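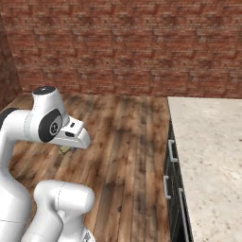 Figure 3. The simulated kitchen used for the Buvel runs. The arm is stretched out over the plank floor, with the small yellowish-green object under the gripper and the counter to the right.

4.2 What went wrong with the low grasps

I'll start with the number that spoiled my January. Out of 625 simulated pick-ups from the floor, 25 ended with the hand being pushed straight into the boards, and the controller logged every one of those as a clean grasp. I only found out when Zubaida Sandhu asked me why the contact forces in one of our plots went off the top of the page (I had cropped the axis, I'm sorry to say, and had quite forgotten doing it).

So we went back through the logs together. The pattern was easy enough to see once we sorted the runs by target height. All 25 bad runs had a low target lying on the floor. None of the counter-top runs showed the same trouble, and I'd been happily averaging the two groups into a single success rate for weeks!

The fault itself is a dull one. Our planner, Flullumdale, works out a grasp height from the target's bounding box and then adds a safety margin for whatever surface is underneath. For the counter it looks that surface up in the room file. For the floor it was supposed to do the same, but the floor had been renamed when Yao-tsung Chou tidied up the textures, and the lookup came back empty. An empty answer was read as zero margin. The planner then sent the hand down to the bottom of the box, the fingers met the floor, and the simulator did what simulators do and shoved back hard.

Why did it count as a success? Our test for a grasp was that the fingers had stopped moving and felt a load. A hand jammed against the floor passes on both counts. Samina Khokhar had warned me about this in a review of the code, and I'd written "fix later" next to it, which I can't blame on anybody else.

We should say plainly that no real hardware was harmed. The policy was due to go onto the lab arm the following week, though, and the lab arm has no idea that a floor can be renamed. I reran the worst of the bad runs with the force limits of the real joints switched on, and 7 of them went over the limit before the stop kicked in. That would have been an expensive morning.

We made two changes. First, a missing surface now halts the plan and prints a rude message. Second, a grasp only counts if the target is clear of its surface when the hand comes back up. With both in place we repeated the full set, and the floor contacts went away. The success rate on low targets dropped as well, to a figure I like a good deal less but do believe, and that is the one we use in the rest of this paper.

One thing is still open. Reynaldo Ambrosio thinks the margin should depend on how steeply the hand comes in, as a shallow approach puts the underside of the gripper near the floor long before the fingertips get there. I suspect he's right. We tried a rough version of his idea on a handful of starting poses and it helped in most of them, but we haven't tested it on the full set, so the results in section 5 all use the fixed margin.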